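May, Grotstead. Drolora open morning, two-arm cell

Arrived 9:40, signed in, got a badge and a leaflet. Went with Vikas. Shivam was meant to come as well but the press was down again, so these notes are partly for him. Vikas took his own notes and is more cheerful than I am, so read both.

Short version for anyone who only reads the top: the arms are decent, the job they showed is easier than the leaflet makes it sound, and I wouldn't put our name on anything before we've seen it run with our parts. Long version follows.

## What we were told beforehand

The leaflet says "bimanual insertion of irregular parts into close-fitting housings" and shows a glossy rendering of something with far more fasteners than anything I saw on the table. It also says 616 successful cycles. I asked what counts as a cycle and what counts as successful. Chih-ming Kao, who ran the demo and was straight with us all morning, said the 616 came from an internal run in their back lab and that he would have to look up whether restarts were included. Wrote that down in front of him. He didn't seem to mind.

The cell is called Kandpal. It comes as a pair of arms, the grippers, a controller and their software. The yellow brackets on the grippers are Drolora's own. I asked if we could get drawings for them and he said yes, for customers.

## Setup

White table, an arm coming in from each side, one block, one tray for it to go in. The rest of the tabletop is bare, and I'd like people at our end to bear in mind how bare. Our bench at station 3 has never looked like that for a single minute. No bins, no neighboring parts, no tool left lying where someone put it down to answer the phone.

The table itself is at least a working table. Specks and scuffs all over and a long brown line wandering across the lower part. I liked that better than the leaflet. Vikas thought the line might upset the vision. Chih-ming said it makes no difference, and I'd like to see that tested on purpose, with more lines.
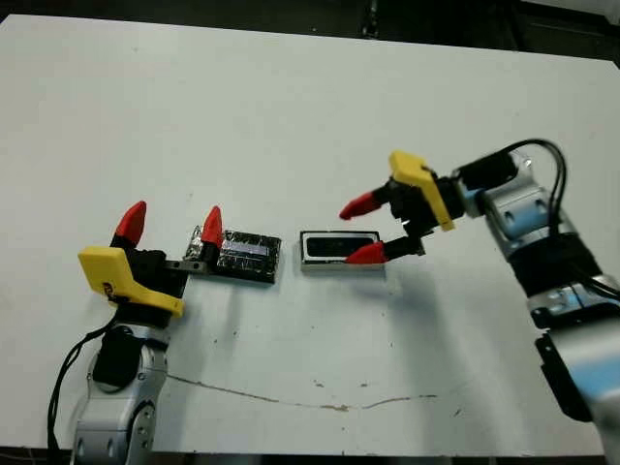 *Left fingertip up against the foil end of the block, right gripper open by the case.*

The block is a dummy, wrapped in something dark and crinkly, with foil on it. I asked why dress it up like that. Answer: shiny and wrinkled surfaces are hard for cameras, so it makes the demo harder. Fair, and I'll give them credit for it. But wrinkled wrap is also kind to a gripper, it gives and it grabs. Our castings come off the blast booth dry and dusty and sometimes with a film of oil if the night crew has been generous. I'd trade all the foil for one oily casting.

Asked what the clearance is between block and tray. He didn't have a number. I asked if he'd mind if I measured, and he said after the session, and after the session there was coffee and then the next group. So we still don't have a clearance. Without it "close-fitting" is just an adjective.

## The runs

First run went clean. Left arm picked up the block, carried it over, set it down in the tray, let go. Vikas timed it and I'll leave the number to him, because we started our watches on different moments and argued about it in the car. Slow is my word. He says steady.

Second run they moved the block before starting. Chih-ming moved it himself, by a hand's width, and kept it lined up with the tray while doing so. I asked if I could move it. He said sure, and I turned it well off the line. The arm went for it, stopped over it, went back up, came down again. It did get hold of it in the end. I count that as the most useful thing we saw all day, and it wasn't on the program.

What bothers me in the approach is how much room the open gripper takes. With the fingers spread it needs free space on both sides of the part, and in our fixture there's a clamp on one of those sides. Asked if it can go in narrower. He said the opening width can be set per job. Can it be set per pick, within a job? He thought so. "Thought so" goes on the list of things to get in writing.

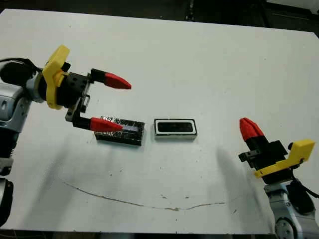 Then there's the question of what the second arm is for. I kept watching the right one. It hung over its side of the table, it moved in near the tray, it moved off again, and in the runs we saw I couldn't name one thing it did that a stop screwed to the table wouldn't do. I said so. Chih-ming said in the full task the right arm steadies the housing while the left one inserts. I asked to see the full task. They had it switched to the "visitor version" and changing back would take a while.

I don't think he was dodging. I do think that if the selling point is two arms, the visitor version ought to use two arms. We'd be paying for the pair.

Babita Upadhyay joined us at this point. She's from Flomari, they have had a Kandpal cell on trial since the winter, boxing up filter cartridges. She was much more useful than the leaflet and I'd like to ask her over. Her main points, as I scribbled them:

- Fine on one part number. Every new part number has meant a visit from Drolora, though they say that will change.
- The red fingertips wear. She swaps them herself, it's quick, but you have to keep spares and the price of spares wasn't in the first quote.
- Cables. They loop around outside the arm and one of hers caught on a guard post. They tied it back and it's been OK.
- Her operators turn it off when they're in a hurry. She said this without any drama. I found it the most convincing sentence of the morning.

Had a good look at the cables after she said that. They do stand well clear of the arm at the wrist, up and over and down the side. Nothing for them to catch on at Drolora. Plenty at ours.

## Tilt

Third run, they let it pick the block and hold it at an angle before bringing it to the tray. I hadn't expected that and asked whether it was deliberate. Chih-ming said the far end goes in first and the rest is lowered after it, the way you'd put a battery in a remote. All right. That's a sensible way to do it and it's how Pramila does the inserts by hand, she has always gone in nose first.

But a tilted part held by one end puts all the load on two fingertips. With a dummy block, no trouble. Our heavy insert would be trying to rotate out of the grip the whole way across. I asked about payload at the fingertips, as opposed to payload at the wrist, and got the wrist number. Asked again, got a promise of an email.

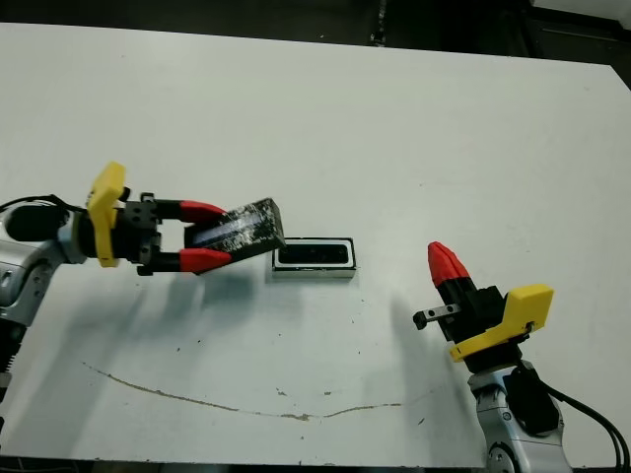 ## Failures, and what they did about them

We saw one proper miss. The block came down on the rim of the tray and sat there, and the gripper opened anyway. No alarm, no retry. The arm went back to its start position as if all was well and the screen logged it as complete. Somebody from the stand reached over and pushed the block in with a finger, and the next run was started.

I asked how the system knows the part is seated. Currently it checks that the motion finished. There's a camera check "available." So back to the 616: were those runs that finished their motion, or blocks that were really down in the tray? It's a different number depending, maybe a very different one. Chih-ming took the point, and I'd rather have his honest shrug than another slide, but a shrug is what it was.

Their slide gives 80 percent as the time saved on changeover. Compared to what? A fixed-tool machine, he said, fully retooled. We don't have one of those. We have Pramila and a fixture, and her changeover is picking up a different fixture. The 80 doesn't apply to us at all and I don't want to see it turn up in our proposal.

Vikas raised something I'd missed, which is the light. Over the table it was bright and very even, with everything behind it kept dark. Our bay has the roller door on one side. When it goes up after lunch the whole bench changes color. He asked whether they'd ever run it next to a door and the answer was no, though they'd be interested.
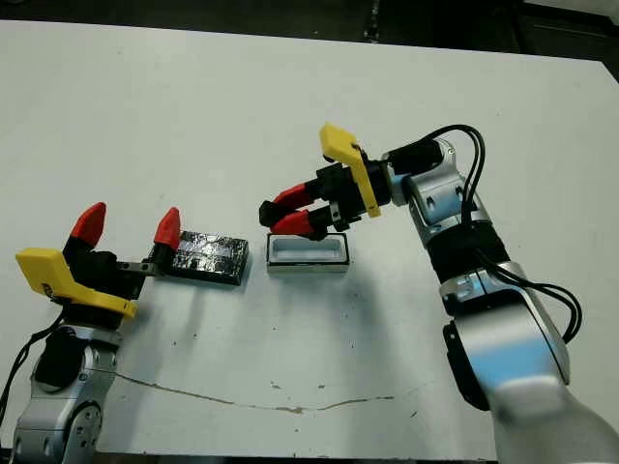 I asked too about the tray moving. It isn't fixed down as far as I could tell, and on one of the later runs I thought I saw it shift a little when the block went in. Vikas didn't see it. If it does shift, then holding it is a real job for the right arm and I take back half of what I wrote further up. If it doesn't, I don't. Either way the visitor version should settle it and it didn't.

Things I did like, so this isn't only grumbling:

The arms are quiet. We talked over them at normal volume. The stop button is big and where you'd want it, and when I asked to press it mid-run he let me, and it stopped. The teaching screen made sense to Vikas inside the time it took me to get a coffee. And they let visitors move the part, which the last outfit we went to see would not do for any money.

## Asking for, before anything else happens

1. Clearance between the dummy block and the tray, measured.
2. Grip load at the fingertips, with the part held by one end and tilted.
3. The log from the 616 run, with restarts marked.
4. Whether the opening width can change from one pick to the next.
5. A run with seating checked by something other than "motion finished."
6. Price list for fingertips.
7. The full task, both arms working.

We've offered to send them parts. I suggested drawing 111, the ugly one, with no cleaning. Vikas wanted to send the easy bracket first so they get a win. We settled on both in the same crate, and Shivam is to pick the castings blind from the bin so I can't be accused of choosing the worst.

Left 12:15. Chih-ming walked us out and asked what it would take. Told him: my parts, my bench, door open. He wrote it down.

Shivam, crate is under the stairs, the foam wants cutting. Ask Pramila for the heavy insert, the old one with the burr still on.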